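Wonley Home Boards > Kitchens > Counters, Drawers & Storage
Thread: Three-pod utensil caddy: what goes in which hole?
17 replies, 2,627 views (older replies collapsed)

gravyboat_admiral
Member
Posts: 212

After years of jamming everything into one drawer and opening it with my hip, I bought a caddy. It's the gray Halonen one, three compartments in a row, wire rack around the bottom, a shallow tray underneath. It was on the clearance shelf at Caltbridge, which should have told me something.

My problem is that I own a perfectly normal number of utensils and I still can't decide where any of them go. So far the spatula and its two friends are all crammed in one compartment like they're waiting for a bus. My spouse thinks it should be one big crock and be done with it. I think that if we wanted a crock we wouldn't have bought a thing with compartments.

Second question, while I have you. Where does the cutting board live? It's the thin bendy kind and won't stand up by itself, so it lies on the counter next to the caddy and eats all the space I was supposed to be gaining.

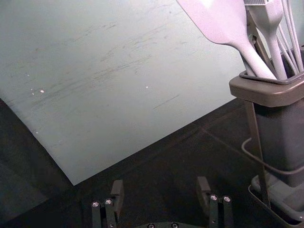 Current arrangement. The scratches on the board are honest work.

Dark counter, so every crumb shows. I didn't pick it.

drawer_of_shame
Senior Member
Posts: 1,076

Your spouse is right. One crock, everything in it, handles down. You grab the thing that looks like the thing you want. My grandmother ran a kitchen for a family of nine out of a chipped pitcher and never once asked a forum which hole.

On the board: hang it or slide it in beside the baking sheets. Lying down is the worst possible position for a cutting board, including when you're cutting, if your counter is anything like mine.

lidless
Member
Posts: 88

I have to disagree with the crock people, as I do every February when this comes up again. In a crock the whisk eats everything. You reach for a spatula and come up with a whisk, a ladle, and a peeler you thought you lost, all hanging off each other like keys on a ring. The whole point of pods is to put the whisk in jail.

OP, how many of your three are in there because you use them every day? Those get the compartment closest to the stove. Anything with wires gets its own.

gravyboat_admiral
Member
Posts: 213

All right, reporting back. I moved the board (it's in with the baking sheets, thanks, it slid down behind them twice) and took stock. The daily crew is the white spatula, the basting brush and the whisk. They're all on the left for now. I know, lidless, I know. The whisk is already leaning on the brush.

The middle one is what gets me. The other two look like cups and the middle one is just a slot. Is it for knives? Is it for one very flat spoon? The leaflet shows a smiling carrot and no instructions.

Also the soy sauce, or possibly the vinegar, has started living next to the caddy. I decanted both into the same kind of bottle at some point and have been guessing ever since.
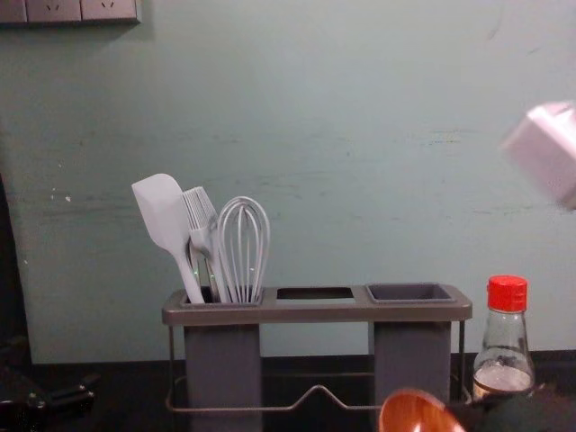

brine_and_dine
Moderator, Counters & Storage

Moderator hat off for this one, I just have opinions.

The slot is for whatever you say it is. I have the Skuvov version, which has the same layout and a lid nobody asked for, and I keep kitchen scissors and the bench scraper in the middle. Flat things. Please don't drop bare knives into it point first unless you enjoy sharpening. If you must, use blade guards.

Please label the bottle. I say this as someone who once dressed a salad with about a quarter cup of fish sauce for company. Masking tape on the bottom half works fine. You don't need a label maker, whatever the label maker thread tells you.

And you have a whole compartment on the right doing nothing. Move the whisk over there and half your complaints go away.

drawer_of_shame
Senior Member
Posts: 1,077

A quarter cup is character building.

I'd also point out that we're several replies deep into three utensils. Three. You could hold them in one hand while you cook.

lidless
Member
Posts: 89

Some of us cook with both hands.

I'd save the right-hand pod for wood, personally. Wood and silicone don't mix well in my kitchen. The wooden stuff goes in a touch damp no matter how often I tell people, and then the silicone smells like a dock. Give wood its own pod and pull the pod out once in a while to wash it. Check if yours lift out of the rack. Mine do, with swearing.

gravyboat_admiral
Member
Posts: 214

They do lift out! I've been wiping inside them with a paper towel wrapped around a chopstick for a month like an idiot.

I'm going with wood on the right. The only wooden thing I'd keep on the counter is the big serving spoon, the reddish one, and I was worried it would be too tall and tip the whole business over. It weighs more than it looks, all of it up in the bowl of the spoon.
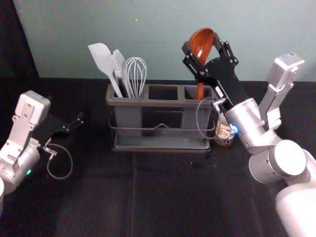

With the handle going down into the pod I think it's going to be fine. My main worry was balance, so I did the scientific thing and leaned on the counter a bit. The rack is wider than the pods and the tray seems to help. I'd be more nervous with something lighter, like those folding wire ones.

Spoon goes bowl up, before anyone starts. I'm not stirring chili with the end that's been sitting in the bottom of a pod.

drawer_of_shame
Senior Member
Posts: 1,078

Handle down is what I said in my first post. I'd like that entered into the record.

toastpoint
New Member
Posts: 3

Been reading for a while, first time with an opinion. Does anyone put something in the bottom of the pods? I had rattling, and the short utensils sank so far I had to go fishing for them. I cut a piece of shelf liner to fit, and for the deep pod I put in a folded dishcloth. Cost me nothing. A gadget site wanted 500 of some kind of reward points for "pod risers," which I believe are sponges.

brine_and_dine
Moderator, Counters & Storage

Shelf liner yes, dishcloth no. It'll hold water and you'll find out about it by smell. If you want height, a jar lid upside down does it.

toastpoint
New Member
Posts: 4

It does have a smell, now that you mention it. Going to go look.

lidless
Member
Posts: 90

OP, where did the whisk end up?

gravyboat_admiral
Member
Posts: 215

Under negotiation. My spouse has offered to accept the caddy if the whisk goes back in the drawer. I've asked for the ladle to go with it, and I'll post when I hear back. The bottle has tape on it. The tape says "SOY?"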